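Running the Hodulen Hill Race From the Back

The Hodulen Hill Race starts at the gate of the old Skonov quarry and climbs to the water tower above Grellton. It is 5 miles long, with most of the climbing in the second half. The race director has held the job for two seasons and ran the course for years before that. We met at the clubhouse in October, when the entry list for next spring had just opened.

The first thing we talked about was the start time. The race used to go off at ten in the morning. It now goes off at eight. "By ten the sun is on the quarry road and there's no shade until the pines," the director said. "We had people walking before the climb even started. Moving it was an easy call, though I got some mail about it."

The field is capped at 300. That number comes from the width of the trail past the pines, where two runners can go side by side if one of them is polite. "We could sell more places than that. The road section could take them, but the trail can't. I've stood at the second gate and watched a line of people waiting to get through it, and they were not happy with me."

Entries close when the cap is reached, and there is no waiting list. A runner who drops out can pass the place on until the week of the race, as long as the new name is sent in by email.

The climb itself gains 1,000 feet. The director's advice for a first attempt is to walk the steep part below the tower and not feel bad about it. "I walked it every time I raced. I'd pass people there who were trying to run. Take short steps, hands on your knees if you need to, and save something for the top, because you still have to come down."

The descent follows the service road back to the quarry. It is loose gravel for the first stretch and then old blacktop with a few deep potholes, which the club marks with orange paint the evening before. Road shoes are fine in a dry year. After rain, most of the regulars wear something with more grip.

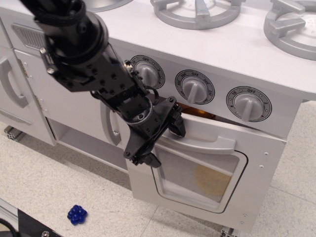 One runner who has finished the race both ways round wrote to the club to say the old direction, up the service road and down through the pines, was the better course and ought to come back. The director has read that letter more than once.

"It was more fun, I'll give you that," the director said. "It was also where we had most of our turned ankles. Coming down through the roots at speed, with tired legs, in a crowd. I don't see us going back to it. I'd be open to a low-key club run in the old direction, with no clock."

Timing is still done by hand at the turn and by chip at the finish. The turn marshals write down bib numbers as runners go around the tower, and those sheets are checked against the results before anything is posted. It takes most of the afternoon. "People want their time on the phone before they've had a drink of water. They'll get it that evening."

Parking is the other subject that fills the inbox. The quarry lot is used for registration and the first aid tent, so cars go in the field off Fothergill Lane, a ten-minute walk from the start. Last year several people left it too late and were still pinning on bibs when the whistle went.

I asked if there would be any changes for the spring. There will be a second water table, at the foot of the climb, and the kids' race will start after the last adult is in. Dogs are still not allowed on the course.

"That's the lot," the director said. "Same hill, same shirts. We ordered too many mediums."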